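커스트빌 살림게시판 > 옷정리/수납

제목: 플리스랑 니트, 접어서 넣나요 걸어서 넣나요 (옷장 하나뿐입니다)

글쓴이: 서랍반칸
조회 154

겨울옷 정리 중입니다. 2월이라 아직 이르다는 건 아는데 다음 달에 방을 옮길 수도 있어서 미리 줄여 놓으려고 합니다.

상황부터 적습니다. 방 하나, 옷장 하나, 침대 하나. 서랍장은 없습니다. 옷장 안은 봉이 하나, 아래 선반이 한 칸이고 옆에 좁은 칸이 하나 더 있는데 거긴 수건이랑 가방이 들어가 있습니다. 겨울옷이 들어갈 자리는 봉 오른쪽 절반이랑 아래 선반이 전부입니다.

문제는 플리스입니다. 얇은 건데도 접으면 부피가 안 줄어요. 접어서 쌓아 두면 맨 위에 있는 게 스르르 펴져서 다음 날 문 열면 앞으로 쏟아집니다. 그렇다고 걸자니 어깨에 옷걸이 자국이 남습니다. 작년에 하나 그렇게 버렸어요. 버린 건 아니고 집에서만 입습니다.

제일 신경 쓰이는 건 시보리입니다. 접을 때 이 부분이 꼭 한쪽으로 몰려서 두께가 안 맞아요. 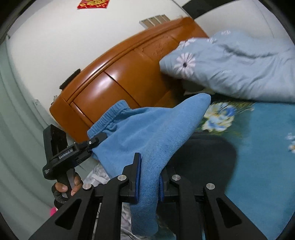
하늘색 플리스, 시보리 있는 쪽

질문은 세 개입니다.

1. 플리스는 접는 게 맞나요, 거는 게 맞나요
2. 접는다면 시보리를 안으로 넣나요 밖으로 빼나요
3. 니트랑 같은 칸에 넣어도 되나요. 보풀이 서로 옮는다는 말을 들었습니다

압축팩은 써 봤고 별로였습니다. 그 얘기는 밑에 답글로 따로 쓸게요.

답글 1
작성자: 봄동겉절이

플리스는 무조건 접습니다. 걸면 늘어나요. 특히 젖은 채로 걸어서 말리고 그대로 옷장에 넣으면 기장이 달라집니다.

시보리는 안으로 넣으세요. 순서는 이렇게 합니다. 등판이 위로 오게 펴고, 양쪽 소매를 등 쪽으로 접고, 밑단 시보리를 한 번 올려 접은 다음 목 쪽에서부터 내려와서 만나게 하면 됩니다. 두께가 안 맞는 건 시보리가 몸판보다 좁아서 그래요. 시보리 폭에 맞추지 말고 몸판 폭에 맞춰서 접으면 덜합니다.

답글 2
작성자: 행거두줄

저는 반대입니다. 플리스는 겁니다. 접어 두면 털이 눌려서 꺼냈을 때 접힌 선이 그대로 보여요. 한 철 내내 눌려 있던 건 세탁해도 선이 남더라고요.

어깨 자국은 옷걸이 문제예요. 철사 옷걸이나 얇은 옷걸이 쓰면 당연히 남습니다. 어깨가 두툼한 걸로 바꾸면 안 남아요.

답글 3
작성자: 봄동겉절이

>> 행거두줄
두툼한 옷걸이는 봉을 너무 많이 먹어요. 글쓴이님은 봉 절반밖에 없다고 하셨는데 플리스 몇 벌 걸면 외투 걸 데가 없습니다. 털 눌린 건 스팀 한 번 쐬면 돌아오고요.

답글 4
작성자: 행거두줄

스팀다리미를 플리스에 대면 털 녹습니다. 폴리에스터예요. 다른 분들 따라 하지 마세요.

답글 5
작성자: 봄동겉절이

대는 게 아니라 띄워서 쐬는 겁니다. 저는 한 뼘 띄웁니다. 녹은 적 없어요.

답글 6
작성자: 플렐버그3동

플렐버그에서 세탁소 접수 일을 하고 있습니다. 두 분 다 틀린 말씀은 아닌데 옷 두께에 따라 다릅니다.

얇은 플리스는 접으셔도 됩니다. 털이 짧아서 눌려도 티가 잘 안 나요. 털이 길고 뽀글뽀글한 건 거는 쪽이 낫고요. 스팀은 라벨을 먼저 보세요. 다리미 그림에 가위표가 있으면 띄워서라도 하지 마시고 욕실에 걸어 두는 정도로 하시는 게 안전합니다.

시보리는 접는 방향보다 접기 전에 모양을 잡아 주는 게 중요합니다. 한쪽으로 쪼그라든 상태로 접으면 그대로 자리가 잡혀요. 골 방향대로 한 번 쓸어 주고 접으세요. 당기지는 마시고요.

답글 7
작성자: 서랍반칸 (글쓴이)

답글 감사합니다. 제 건 얇은 쪽이라 접는 걸로 하겠습니다. 골 방향대로 쓸어 주는 건 몰랐어요. 저는 여태 양손으로 잡고 옆으로 쭉 늘렸습니다.

압축팩 얘기 마저 씁니다. 작년에 드로르노에서 나온 압축팩을 장당 3680원 주고 샀습니다. 부피는 확실히 줄어요. 그런데 납작해지는 게 아니라 딱딱한 덩어리가 돼서 선반에 세워지지도 눕혀지지도 않습니다. 한 장은 공기가 들어가서 중간에 도로 부풀었고요. 니트는 꺼냈을 때 주름이 심했습니다. 이불에는 괜찮을 것 같은데 옷에는 다시 안 쓸 생각입니다.

오늘은 일단 침대 위에 꺼내 놓고 시작했습니다. 방바닥이 좁아서 펼칠 데가 침대밖에 없어요. 이불도 안 개고 그 위에 바로 올렸더니 뭐가 침구고 뭐가 옷인지 헷갈려서 진도가 안 나갑니다.

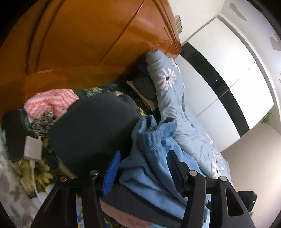

그래서 순서를 정했습니다. 먼저 침구를 전부 한쪽으로 밀고, 옷만 반대쪽에 모으고, 수건은 나중에 따로 합니다. 충전기 같은 건 아예 침대에서 치우고요. 지난번에 이불이랑 같이 털다가 바닥에 떨어뜨린 적이 있습니다.

니트를 플리스랑 같이 넣어도 되는지는 아직 답이 없어서 한 번 더 여쭙니다.

답글 8
작성자: 양말은왼쪽

침대 위에서 하면 밤까지 못 끝냈을 때 잘 데가 없어요. 경험담입니다. 결국 옷을 의자에 다 쌓아 놓고 자고, 의자에 쌓인 건 일주일 갑니다.

저는 침대에 한 번에 7벌까지만 꺼냅니다. 다 접으면 또 꺼내고요.

답글 9
작성자: 행거두줄

조금씩 꺼내면 같은 종류끼리 모으질 못하잖아요. 한 번에 다 꺼내야 비슷한 옷이 몇 벌인지 알고 뺄 걸 빼죠. 줄이는 게 목적이면 다 꺼내는 게 맞습니다.

답글 10
작성자: 양말은왼쪽

글쓴이님처럼 방 하나면 다 꺼내 놓을 데가 없으니까 하는 말이에요. 종류별로 꺼내면 되죠. 오늘은 니트만, 내일은 플리스만.

답글 11
작성자: 바레토댁

니트 답 드립니다. 같은 칸은 괜찮은데 맞닿게는 두지 마세요. 보풀이 옮는다기보다 플리스에서 빠진 털이 니트 올 사이에 낍니다. 하늘색 털이 검은 니트에 붙으면 떼는 데 한참 걸려요. 색이 비슷하면 크게 신경 안 쓰셔도 되고요.

저는 사이에 안 쓰는 베갯잇을 한 장 깝니다. 얇은 면이면 다 됩니다. 신문지는 색이 묻어나니까 밝은 옷에는 쓰지 마시고요.

그리고 니트는 아래, 플리스는 위에 놓으세요. 니트가 무거워서 위에 있으면 플리스가 눌립니다.

답글 12
작성자: 봄동겉절이

쏟아지는 문제는 세워서 넣으면 해결돼요. 눕혀서 쌓지 말고 책처럼 꽂는 겁니다. 저는 선반 안에 깊이 30센티짜리 상자를 넣고 거기에 세웁니다. 상자 높이에 맞춰서 접으면 되고 한 벌 빼도 옆이 안 무너집니다. 대신 헐렁하게 넣으면 다 주저앉으니까 어느 정도는 채워야 해요.

답글 13
작성자: 플렐버그3동

세워 넣는 건 플리스는 괜찮은데 굵은 니트는 아래로 처집니다. 니트는 눕히세요.

하나 더 말씀드리면 넣기 전에 꼭 빨아서 넣으세요. 한두 번 입은 거라 깨끗해 보여도 목둘레랑 소매 끝은 봄 지나면 누렇게 올라옵니다. 밝은색은 더 잘 보이고요. 섬유유연제는 플리스에 안 쓰시는 게 좋습니다. 털끼리 뭉쳐요.

답글 14
작성자: 행거두줄

유연제 안 쓰면 정전기가 심한데요. 저는 조금 넣습니다. 뭉친 적은 없어요.

답글 15
작성자: 플렐버그3동

적게 쓰시면 차이가 크지 않을 수 있습니다. 접수대에서 보면 뭉쳐서 오는 옷이 많아서 저는 빼라고 말씀드리는 편이에요.

답글 16
작성자: 서랍반칸 (글쓴이)

중간 보고합니다. 지금 밤 10시입니다.

플리스는 전부 접었습니다. 시보리는 쓸어서 모양을 잡고 안으로 넣었고 몸판 폭에 맞췄습니다. 전보다 두께가 고릅니다. 상자가 없어서 신발 상자 뚜껑을 칸막이로 세웠는데 자꾸 넘어져서 제대로 된 걸 사야 할 것 같아요. 봄동겉절이님, 상자가 천인가요 플라스틱인가요?

니트는 두 벌 빼기로 했고 나머지는 아래에 눕혔습니다. 사이에 베갯잇도 깔았습니다. 한 벌은 다시 빨아야 해서 빨래 바구니로 갔습니다.

수건은 못 했습니다. 의자 위에 있습니다.

답글 17
작성자: 양말은왼쪽

의자 ㅋㅋㅋ 일주일 뒤에 봬요

답글 18
작성자: 봄동겉절이

천 상자입니다. 플라스틱은 선반에서 미끄러져요. 천도 바닥에 판이 들어 있는 걸로 사세요. 판 없는 건 들 때 가운데가 꺼집니다. 사기 전에 선반 안쪽 깊이도 재 보시고요. 문 경첩 때문에 안쪽이 생각보다 좁습니다.

답글 19
작성자: 바레토댁

상자에 넣고 나서 옷장 문은 하루 열어 두세요. 빨래 막 마친 옷은 속에 습기가 남아 있을 때가 있습니다.

답글 20
작성자: 서랍반칸 (글쓴이)

네, 문 열어 두고 자겠습니다. 상자는 내일 선반 깊이 재고 주문합니다.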